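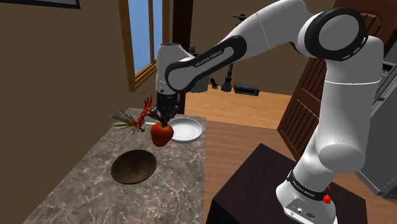 Stirkar Open Day Episodes is a small set of simulated pick-and-place recordings made during the Stirkar lab open day in October. Visitors chose an object and a target by voice, and a scripted planner carried out the request in simulation while the result played on a wall screen. Episodes use a Franka Emika arm on a fixed pedestal next to a marble counter, with an apple as the object and a plate and a bowl as the two possible targets. The plant at the back of the counter is static and is not a valid target.

Contents

1,210 episodes, one directory each. Every directory holds joint positions, gripper state, rendered views and the request as typed by the operator. Visitor audio was not kept.

Collection

Sessions ran from 10 am to 4 pm in blocks of 40 minutes. Kaisu Koskela operated the planner and Edgars Sakalauskas entered the requests. Wording was left unedited, spelling errors included.

Known issues

17 episodes have no end-of-episode flag – they are listed in missing_flag.txt. Object pose is logged in the counter coordinate system, joint data in the robot base system. The transform is in calib.json. Version 2 fixes a sign error in the wrist angle; discard earlier copies.

Contact

Brândușa Toma maintains the set. Send corrections with the episode number and the version in use.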